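Blog > Days Out > Small Museums

Two hours at the Traledmont museum

Last updated: 2 March 2025
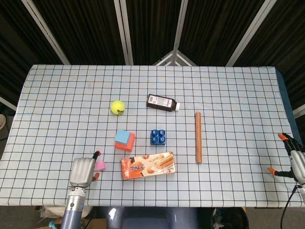

Odds and ends on the checked blue cloth, tennis ball included.

I finally made it to the little local history museum in Traledmont - and I loved it! It's only got 2 rooms, but the Gillies collection of old shop signs fills one of them (69 signs, all on one wall) and I could have stayed till closing. My favourite was from Bekeo, the old shoe shop.

Entry is £2, cash only, and the tea is good. They shut for winter at the end of October, so I'll be back before then - probably with my sister.

We use cookies to remember your settings. Accept | Manage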